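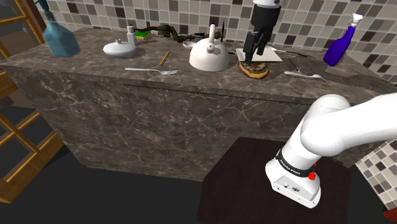

One of the simulated kitchens at Mulside, with the arm over the marble island.

Solange Fontes had her budget sheet open before I'd even found a chair. She plans equipment buying for Mulside, a small lab in Viltendale, and I'd come to ask how you shop for a robot arm when you don't own one yet.

"You start with the kitchen," she told me. "The fake one." Her team sets up the counter on screen, puts out a kettle, a fork, a spray bottle, whatever people leave lying around, and checks what the arm can get to from its base.

I asked if that saves money. She laughed! "It saves arguments. Érica wanted two arms. I said fine, show me the spot on the counter one arm can't reach."

Érica Tavares (she builds the kitchens, and she was listening from the next desk) still wants two. But she's come around on grippers. "A pencil and a kettle are really different things to pick up," she said. "I'd put the money in spare fingers first."

So that's on the list now -- 200 dollars for fingertips, 600 for a sturdier base, and 50 for cables, which Solange thinks is low. The arm itself has its own page, and she wouldn't let me see it.

When does she order? "January, if the quote from Vakine holds." And if it doesn't? She scrolled down to a second tab, already filled in. "Then we lease, and Érica gets to say she told me so."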